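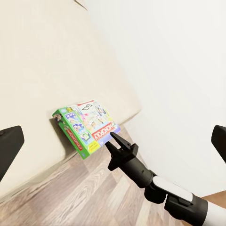 The Brordale camera fair runs once a year in the showground pavilion, and I drove down for it in December with a short list: a spare battery door, a cheap 35 mm lens and a look at the Clulten darkroom, which opens to visitors on the same day. The doors opened at 9 am and there was already a queue back to the car park. Entry is cash only at the gate.

The pavilion is set out in long rows of trestle tables. Film gear is down the left side, digital in the middle, and books, bags and odds and ends along the back wall under the windows. Prices on the film side have gone up again. Plain mechanical bodies that used to sit in a box under the table are now on top of it with a tag on the strap. Lenses were fairer, especially the older manual ones with a bit of dust in them, and most sellers were happy to let you fit one to your own camera and walk outside with it.

I found the 35 on a table run by Karppinen, a repair shop that comes down from the coast. The aperture ring was stiff and the front cap was missing. They put it on the tester while I waited and told me the blades were clean but the grease had dried, and knocked a bit off the price. They also do shutter checks at the table. You hand over the camera, they run it at each speed and write the results on a card. Mine was fine down to 1/30 and slow below that, much as I had suspected from the last couple of rolls. They didn't push me to book it in for a service.

No luck with the battery door. One seller had a drawer full of them, all for other models.

Lunch was a sausage roll from the van by the side entrance. There's nowhere much to sit except the steps, so bring a hat.

The Clulten darkroom is a short walk from the pavilion, behind the old library. It's a members' darkroom but on fair day anyone can go through, in small groups, on the hour. We went in at 2 pm. There are two rooms. The first is a dry area with a light table, a paper cutter and a row of lockers, and the second is the wet room, with a long sink down the middle and enlargers in booths on both sides. The partitions between booths are painted matt black and go nearly to the ceiling, so one person's light doesn't fog the next person's paper.

The member showing us through made a print from start to finish, beginning with a test strip. The grey areas came up slowly in the developer and the kids in the group crowded in for that part. He then made the same print again, holding back the sky with a piece of card on a wire for the first exposure and giving it more on the second. The difference was bigger than I expected. Both prints went along the line and into the wash, and we were told we could come back at the end of the day to see them dry.

Membership covers chemistry but you bring your own paper. Booths are booked by the half day and Wednesday nights are set aside for beginners. Colour film can't be processed there. The members send theirs away to Zikomholm, and there's a drop box inside the front door with a list of prices taped to it. 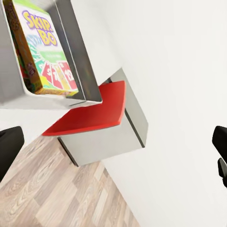
Can visitors bring their own negatives to print on the open day?

Only members can use the enlargers on the day. Visitors are welcome to bring negatives and look at them on the light table, and there's a form on the desk for booking a trial session later.

I got back to the pavilion by 3 pm and things were being packed up, although the fair is advertised until 4. A few of the digital sellers were dropping their prices by then. I picked up a lens hood and a box of slide mounts from the back wall and left the rest.

Parking was free on the grass and easy enough before ten. After that people were leaving cars along the main road, where one side is a clearway. The toilets are in the pavilion foyer and there's a ramp at the side door. The darkroom has one step at the entrance and the wet room floor can be slippery, so closed shoes are a good idea.

I put a roll through the 35 on the way home, mostly silos and a bit of the river at the bridge. It's in the tank tonight. The stiff aperture ring is a nuisance when you're wearing gloves, otherwise the lens handles well and the focus is smooth the whole way round.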